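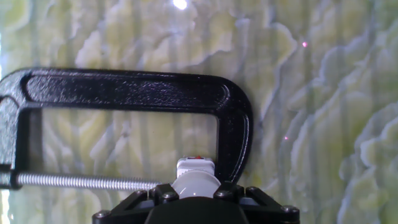 The Zaltville plant had 186 clamps, and it was my job to put them away. I had done it at the end of every second shift for 12 years. You close the screw down, wipe off the glue, and hang the clamp on the rail by size. In May the company told me that Drimura was working on a machine that could do it, and asked if I would go over there and tell them what they were getting wrong. I said I would if they paid my bus fare. They had one of our clamps on the bench when I came in, a black one with a groove running along the back of the casting, and it had been left open with the screw well short of the other jaw.

"You don't hang it like that," I said.

The engineer wrote that down.

She told me the program was called Aryee. An earlier one, Zorkau, had been built to sort bolts and had been good at it. Bolts come in trays. A clamp comes however the last person dropped it. She said they had run the pickup 2,895 times and that I shouldn't expect too much.

I got a stool and watched. Two arms were set up at the bench, and a green marbled mat ran down the middle. I thought it looked like the counter in my aunt's bathroom. There was a water bottle lying on its side and nobody put it upright the whole time I was there. 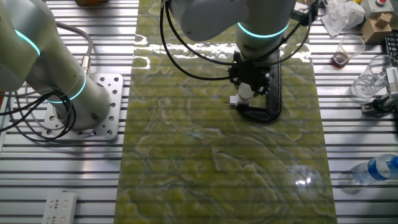 The clamp on the mat at Drimura.

The first time, the arm came down, took hold of the frame, and stopped. It stayed like that long enough for me to think it was broken. Then it let go, backed up, and came down again a little to one side.

"What's it doing?" I said.

"Deciding."

"Deciding what?"

"Which part is the clamp."

I told her all of it was the clamp. She said that was the trouble. The frame stayed put and the screw turned and the handle slid back and forth in its hole, and the machine had to learn that they were one thing that moved in different ways. I had never thought of it as anything to learn. On my first night somebody threw me a rag and pointed at the rail.

She asked how I picked one up. I reached for it and found I couldn't tell her. My hand went to the back of the frame, and my thumb was on the handle before I had looked at it. She asked me to do it slower. I did it slower and dropped it on the mat.

"We get that too," she said.

By four o'clock I was making suggestions. I said to forget the frame and try the end of the screw, where the pad is. The pad swivels, and if the machine could feel it give, it would know which end it had.
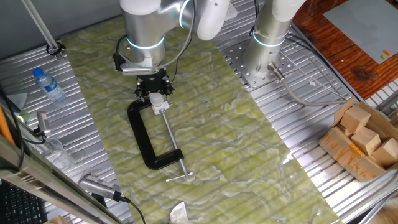
She typed for a while and ran it again. It got hold of the pad and lost it. It got hold of it again. On the next try it lifted that end of the clamp an inch and set it down, and she made a noise and then looked at me to see if I had heard.

"It still isn't closed," I said.

"No."

"And it isn't on the rail."

"We don't have a rail."

I missed my bus and took the later one. At the plant the second shift had left the clamps in a heap on the glue table, as usual. I put my coat on the hook and started with the small ones.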